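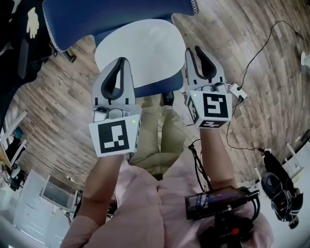

Honorato Guide to Emergency Powers, Two-Volume Set

Category: Reference > Government and Law > Desk Editions
Print this page | E-mail this page

The Honorato Guide is a desk reference on states of emergency, martial law and curfew orders, written for newsroom staff, legislative aides and law libraries. It covers who can declare an emergency, how long the order can last, and what a legislature or court can do to end it.

The set has 874 pages in two hardcover volumes. Volume 1 is arranged by country. Volume 2 holds the text of the orders themselves, with 1,096 entries indexed by date, region and issuing office. Orders first issued in another language appear in English, with the original title kept in the heading.

Damilola Mohammed edited this edition. The chapter on extensions and renewals is new, and the section on regional orders has been rewritten — readers of the last edition will find it moved to the front of Volume 1. Party statements and military press releases are cited only where an order refers to them.

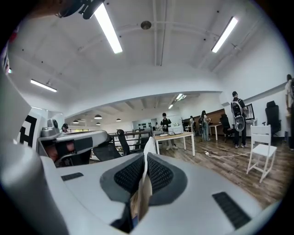 Ordering and Formats

The set is sold through Rimier and ships from the Corkow warehouse. Allow around 6 business days for delivery. Volumes are not sold separately.

Binding: sewn hardcover, ribbon marker in each volume
Index: combined, at the back of Volume 2
Updates: one printed supplement, mailed each November
Digital access: through Tirno, single user or site license

A site license covers all staff at one address. Offices with more than one address need to ask for a quote. Digital text can be searched and copied, but maps are view-only.

Returns are accepted if the shrink wrap is unbroken. Supplements can't be returned. Owners of the last edition can buy the new set at the renewal price — have the old order number ready when you call. Phone orders open Monday at 9 a.m.

Print this page | E-mail this page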